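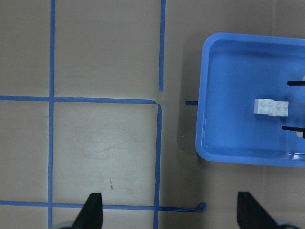
January 31, 2023

Dear diary (do people still write that? I'm writing it), the sourdough has finally done something. I got up early to feed Grurby, which is what Danai named the starter when she gave me half of hers, and he had climbed right up to the lid and was pushing on it. Ten days of flat gray paste and then this! I stood there in my socks grinning at a jar.

Called in to say I'd be late and then felt silly because I couldn't exactly say why. Mixed the dough with the good flour from Skindholm, the one in the paper sack that always leaks on the shelf. Wet, sticky, all over my sleeves. The recipe says to fold it every half hour and I missed two of those, one for the shower and one for Mom, who wanted to talk about the March trip again. She's found a cheaper place to stay but it's up a hill, and Dad's knee isn't going to like a hill. I said I'd look at the bus map. I have not looked at the bus map.

Work was work. The heat was out on our side of the building so I kept my coat on, and lunch was crackers and the last of that soup.

Baked at 9 tonight, way too late, with the window cracked open so the smoke alarm wouldn't start. The loaf came out lopsided and a little burned on the bottom (my fault, I had the rack too low) but it had holes in it, real ones! Ate the heel standing up with too much butter. Texted Danai a long message with a lot of capital letters and she wrote back "told you he was just shy."

She wants to trade me some of her rye for a jar of the plum jam. Fine by me, I've still got a whole row of it from last summer and I'm the only one in this house who eats it.

Other things: the dentist moved me to 17 March. Need to buy stamps, dish soap, and a better bread knife, mine mostly just squashes. Also have to call Kourkoulas senior back about the sofa before she gives it to somebody else.

Grurby is fed and back on top of the fridge. Bed.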